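Flustico Hand Kit - README and data card

Version 3, last edited October 4, 2024

What this is

Flustico is a hand-held gripper kit sold by Didora. A person holds the gripper, does a task with it, and the camera on the tool records the task. This repository holds the sample recordings that come with the kit, the loader scripts, and the notes from our own trial of it at the Skurkholm workshop. We bought the kit at list price. Didora did not review this file.

What is in the repository

samples/ - 1,095 recordings, one folder each
loader/ - Python scripts to read and trim recordings
calib/ - lens files for the wide camera
notes/ - trial notes, plain text

Each recording folder has a video file, a file with the gripper opening over time, and a short task label. Recordings that failed the tracking check are kept in samples/rejected and are not part of the total. There are 61 of them.

Tasks

The sample set covers tabletop handling only: picking up, turning, placing, and handing over small objects. Tubes and small bottles make up the largest group. There is no work on floors or shelves and nothing heavier than 700 grams.

Setup

Install the loader with pip from the repository root. Python 3.10 or later is needed. Run check_calib first. If it reports a lens mismatch, copy the file with your camera's serial number from the card in the box - the default file belongs to our unit and will give bad poses on yours.

Trial notes

The grip is comfortable for short sessions. The trigger spring is stiffer than we would like. Fingertips are sold in packs and are easy to change with the small driver supplied. Charging is over USB-C and the battery gave us 105 minutes of recording.

Clear objects are the hard part. Tracking of the tool itself held up, but the Tkachenko grasp labeler, which we run on every recording, often missed the walls of a transparent tube and marked only the colored cap.
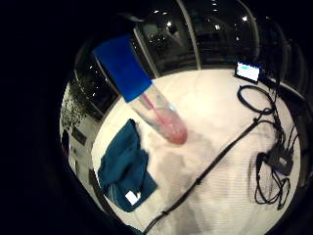

Can the kit be used without a robot arm?

Recording needs only the gripper and a laptop. An arm comes in later, when you want to play back or train on what you recorded.

Known problems

The lens is very wide, so straight edges bend near the rim. Use the undistort option if your model expects a flat view.
Time stamps drift on recordings longer than ten minutes.
The loader does not yet read the December firmware format.

License

Loader scripts are MIT. Sample recordings are for research use, see LICENSE-DATA.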